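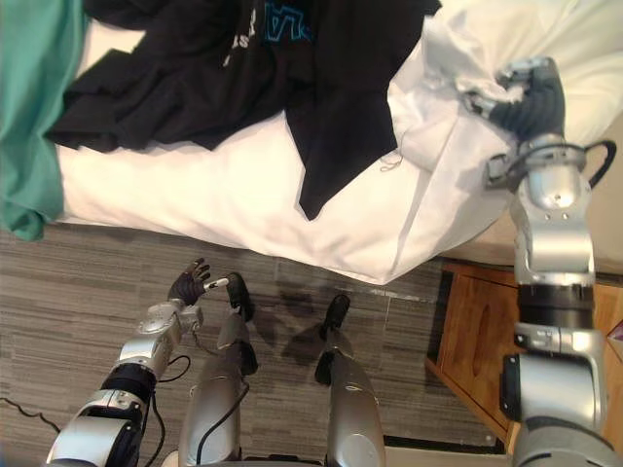
Bedroom, Second Round: Clothes and Bedding

The Skomton apartment has one bedroom, and it is the room that gets messy fastest. This page follows the bed on laundry day, with clothes on top of it and the covers out of shape. Pictures from the kitchen and the hall are on their own pages. Posted February 14, 2025.

The black T-shirt with the blue and white lettering is one of 19 pieces in the Telby laundry set. It creases easily, and the print makes it stiff across the chest, so it gets folded last. Dark shirts go in the lower drawer — light ones go on the shelf. Anything teal is kept apart from both until the bed is made, mostly out of habit. 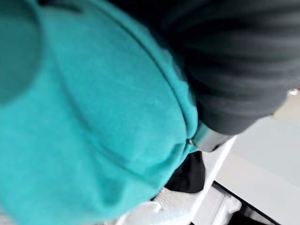 Knits like this one are harder to fold than flat cotton. The fabric bunches, and the seam makes a ridge that has to be smoothed out by hand before the first fold. We lay the piece face down, bring the sides in and fold it up from the bottom. Two folds are enough for the drawer. A third makes it too thick to stack.

The bed comes after the clothes. We start at a corner and work along the side, then go back for the creases in the middle. 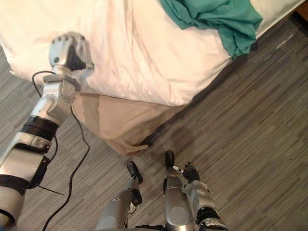

White duvet and beige bed skirt, with the teal cloth still on top.

More from the apartment: Kitchen, Hall, Hviid shelves, Jetport closet.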